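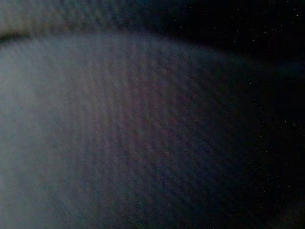 October 20, 2026

Up before six. Rain all night and it kept on until lunch. Coffee, the end of the bread, then started on the laundry, which had been piling up since I got back from Josgate.

Went through the pockets first. Found a parking stub, a pen cap and the receipt from Koutsoukos for the shoe repair, $25. Put the receipt in the drawer with the others. The pen cap went in the trash. I don't know where the pen is.

Darks today. I used less detergent than last time. Kalliopi Mavromatis told me in February that I was using twice what I needed, and I have only lately started listening. The bottle does last longer. Still have to write it on the list, along with dish soap and bulbs for the hall.

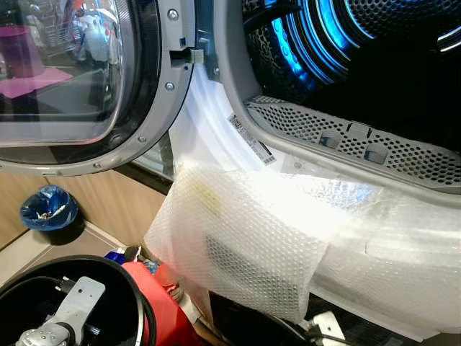
Door open, blue light on in the drum.

I like that light more than I expected to. When we bought the machine I thought it was a silly thing to pay for, but the laundry corner is dim on a day like this and I used to leave a sock behind every other load. Wiped the inside of the door while I was down there. The rubber needed it too, and I got most of the way around before my knee complained.

Haoran Shi called in the middle of this. He has the apartment in Onitz now, number 833, and wants to know if I'd take the old bookcase off his hands. I said I would measure the wall first. He also asked about the drill. It has been on my shelf all summer, so I will bring it when I go. He sounded tired. The new job starts him early and he has no curtains yet.

Went back to the laundry after that.
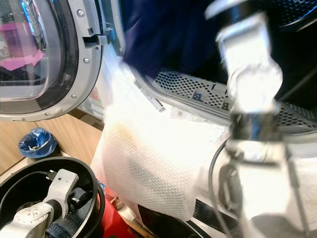 I keep the navy things together as much as I can, ever since the gray shirt came out a color I can't name. The finer stuff goes in a bag. It takes longer to get everything in and out, and the zipper on my oldest one is going, so I may pick up another when I'm in town for the bulbs.

Lunch was soup. Paid the electric bill and called Simico about the refund. On hold for a good part of the afternoon, then a young man took the reference number, 2857, and said it would be looked at by the end of the week. Wrote that on the calendar so I have something to point to if I need to call again.

Measured the wall for Haoran's bookcase. It will fit if the lamp moves to the other side of the chair. Need to ask him how deep the shelves are.

Towels and sheets tomorrow. Rain stopped by four. Bed early.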